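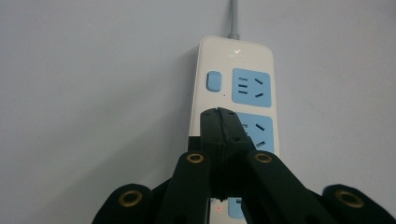
Hand-held gripper at the power strip, plugging task

Lurari Workshop, Teaching by Hand group
Minutes of the meeting of 3 May 2018

The chair thanked everyone for coming and for the very good coffee cake (recipe to follow, we hope!). The February minutes were approved with one spelling fix.

Plugging task. We now have 275 demonstrations toward the 500 we promised Kofler, and there was real pleasure around the table at that. It was agreed to keep going at 12 per sitting, as wrists do get tired.
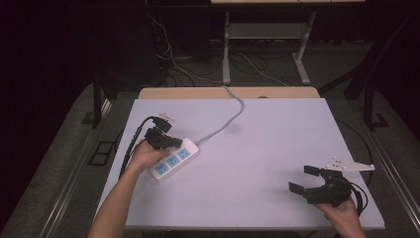 Handling of the demonstrations took up most of our time, and it was a friendly and rather long discussion. Some members like to show the whole task with the gripper, and others would sooner let the bare hand do the fiddly part. With the left hand holding both black plugs just above the strip and the gripper waiting open in the right, we felt the handover between the two needs a written rule. The Skoreo team kindly offered to draft one.

Remote control. Braleck will lend us their setup for 2 weeks, and we are most grateful.

Next meeting to be set by email.

Recent items
Minutes, February meeting
Braleck loan form
Notes for new demonstrators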